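Protokoll der Vereinssitzung vom 12. April 2024
Spielkreis Permont, Miniaturen und Rollenspiel

Leitung: Leandro Nieto
Protokoll: Eusebio Herrero
Das Protokoll der Sitzung vom Januar wurde ohne Änderung angenommen.

1. Kampagne Gatitach

Leandro berichtet über den Stand der Kampagne. Die Gruppe hat den Mond Miranda erreicht und braucht für den nächsten Abschnitt neue Gegner im Maßstab 15 mm. Im Schrank liegen zurzeit 276 bemalte Figuren, davon passen aber nur wenige zu einer Bergbaukolonie. Es wurde länger diskutiert, ob man auch Figuren in 18 mm daneben stellen darf. Die Mehrheit findet den Unterschied auf dem Spieltisch nicht störend, solange die Figuren auf gleichen Basen stehen. Beschluss: 18 mm ist erlaubt, aber nicht innerhalb derselben Einheit.

2. Sammelbestellung

Die Bestellung bei Jundinetti soll noch in diesem Monat abgeschickt werden. Der Betrag liegt jetzt bei ungefähr 1000 Euro. Wer noch etwas ergänzen will, schreibt bitte an Eusebio mit Artikelnummer und Stückzahl, denn letztes Mal gab es Verwechslungen bei den Fahrzeugen mit Ketten und mit Rädern. Bezahlt wird im Voraus.

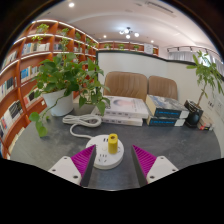

Frage aus der Runde: Werden die Figuren von Jundinetti mit Basen geliefert?
Leandro antwortet, dass die Infanterie ohne Basen kommt und nur die Läufer eine runde Base aus Resin haben. Für die Infanterie nehmen wir weiter die Basen aus dem Vorrat.

3. Kasse

Der Kassenstand beträgt 1385 Euro. Das Geld der Sammelbestellung ist darin nicht enthalten. Für Grundierung und Pinsel wird wie im Vorjahr ein kleiner Betrag reserviert. Ein Antrag, auch eine Airbrush zu kaufen, wurde auf die nächste Sitzung verschoben, weil noch kein Preisvergleich vorliegt.

4. Hausregeln

Für Kampfanzüge gilt ab sofort, dass der Panzerwert nach zwei schweren Treffern um einen Punkt sinkt. Bisher wurde diese Regel an jedem Tisch anders gespielt. Leandro schreibt den Text in das Regelheft und schickt ihn an alle. Der Vorschlag, den Munitionsverbrauch bei Drohnen ganz wegzulassen, fand keine Mehrheit.

5. Verschiedenes

Das Geländestück mit dem Förderturm ist noch ausgeliehen und soll bis zum nächsten Spielabend zurückgebracht werden. Wer Figuren zum Tauschen hat, kann sie dann mitbringen. Bitte mit Namen auf der Schachtel.

Für das Protokoll: Eusebio Herrero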